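Plikon DR-80 Dishwasher Descaling Powder, 800 g

Product overview

Plikon DR-80 is a citric acid powder for removing limescale from household dishwashers. It is supplied in a resealable tub of 800 g, with a measuring scoop. The powder contains no perfume, dye or bleach. It is used in an empty machine, without detergent and without rinse aid.

Limescale builds up wherever hard water is heated. In a dishwasher the first places to check are the heater, the spray arm holes and the lower edge of the door. A white film on plates can have the same cause, though it can also come from an empty salt container or too little rinse aid. Fill both before descaling.
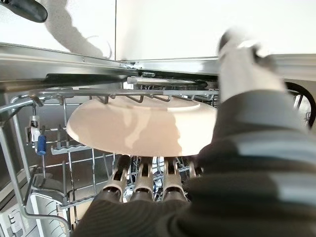 Grondulent: one treatment cleared the film on our plates but the glasses stayed cloudy. Tried a second run a week later, same result.

Cloudy glass that does not clear with acid is usually etched. Etching is damage to the glass surface and no descaler will reverse it. To test, wipe a small area with white vinegar. If the haze stays after rinsing, the glass is etched.

Dosage

Soft to medium water: 2 scoops, every six months
Hard water: 3 scoops, every three months
Very hard water: 4 scoops, every two months

Do not use more than 4 scoops in one cycle. A higher dose shortens the life of the door seal and does not remove scale faster. Water hardness is normally listed on the supplier's website. Test strips are sold separately (Candska strips, pack of 29).

Compatibility

DR-80 can be used in built-in, freestanding and countertop dishwashers with a stainless steel tub. For machines with a plastic tub, check the manual for limits on acid cleaners. The program names differ from one make to another.

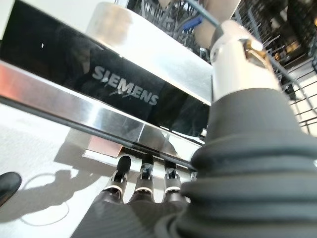
Choose a program by its temperature, whatever it is called. The main wash should reach at least 60 °C. Quick programs and eco programs are not suitable, the first being too short and the second too cool on most models. Switch off half load and delayed start.

Do not use on aluminum, enamel, marble or natural stone. Wipe up spilled powder on countertops at once with a damp cloth.

Before the treatment, remove the filter and rinse it under the tap. Clear the spray arm holes with a toothpick and check that both arms turn freely. Wipe the door seal.

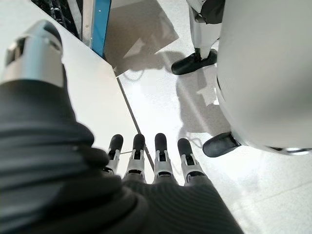
Pale tiled floor.

Directions

1. Take out all dishes and cutlery. Refit the filter and lock it.

2. Pour the measured powder onto the floor of the tub. Do not put it in the detergent drawer.

3. Close the door and run the full program. Do not open the door during the cycle.

4. Run a short rinse, then reload the racks. Place plates so that they do not block the spray arms.

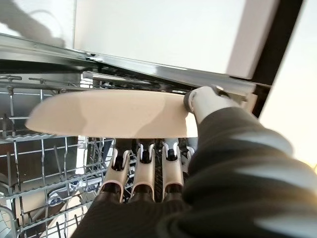
5. Close the tub of powder tightly and store it in a dry place. Powder that has formed lumps can still be used if it is crushed first.

Safety

Causes serious eye irritation. Keep out of reach of children. Wear gloves when measuring. In case of contact with eyes, rinse with water for several minutes. Never mix with chlorine cleaners.

Specifications

Item number: DR-80
Net weight: 800 g
Form: white crystalline powder
Active ingredient: citric acid
Shelf life: three years unopened
Distributor: Majimbun Household Supply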